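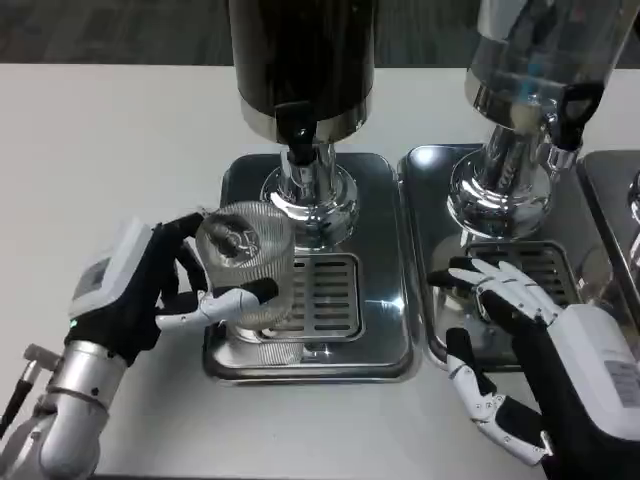 Rawashdeh Automation — Beverage Handling Team

Havska Two-Arm Pouring Station

Havska is a two-arm station for self-service drinks counters. It works with ordinary upright dispensers that have a lever tap at the front, the kind hotels and conference centers already own. The dispensers stay as they are. There is no motor on the tap and no sensor in the container, and guests can still use the taps by hand when the station is switched off.

Each arm carries a gloved hand with a jointed thumb. The fingers close around the side of the cup and the thumb comes across the front, so ribbed and straight-sided cups can be held without a special holder. Either hand can be set as the cup hand. Most customers start with the left for cups and change it once they have seen where their taps sit.

What the station needs

A flat table with a clear front edge. We recommend a plain, light surface. Dispensers should stand side by side on their own drip trays, with the spouts facing the arms. The standard setup covers 3 dispensers. A fourth can be added with the wide-reach mount, which is sold separately.

Trays that nearly touch are fine. What causes trouble is a tray that moves, so put a rubber mat under any tray that slides when you push it with a finger.

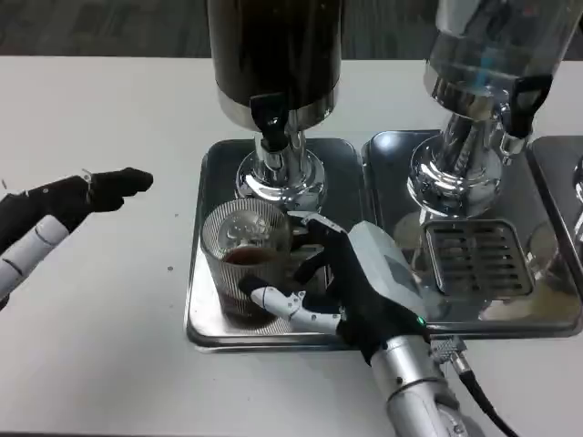
Partial pours are set in the Plalleo software, which comes installed. You pick a dispenser, pick a cup and set a fill level. Low fills are useful for tastings and for topping up with milk afterward. A cup can be filled in the hand or left standing on the tray, and the setting is saved separately for each dispenser. The operator screen keeps the last 1000 pours, and the list can be exported as a spreadsheet.

Teaching a new cup takes four practice grips. Do these with the cup empty, then repeat one with some liquid in it. Thin plastic cups need the soft grip setting. Glass can use either.

Gloves and cleaning

The black gloves come off for washing. The station ships with 5 pairs, and replacements are sold under the Jonurar name. Wipe the thumb joints with a damp cloth and do not spray them. The wrist modules are not sealed against standing water, so keep the drip trays emptied. Leave some slack in the cable at each wrist when you reposition an arm — a tight cable is the usual cause of a connection fault.
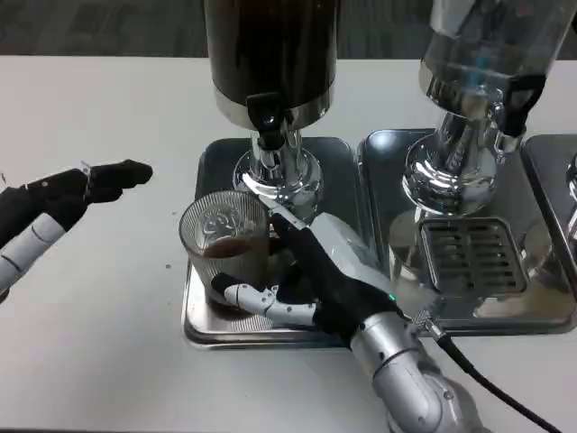 Can the station serve hot coffee?

It can, as long as the cup is rated for the temperature and the knitted liner is worn under the glove. The liner is included. We advise against thin plastic cups for anything hot.

Delivery and support

Price is by quotation and depends on the mount and the number of dispensers. Setup on site is included. Tamer Awad handles quotes, and Valbona Stojanović runs operator training, which takes one morning for up to four people. The next open training places are in December.

Spare parts are ordered through the same desk. Please have the serial number from the base plate ready.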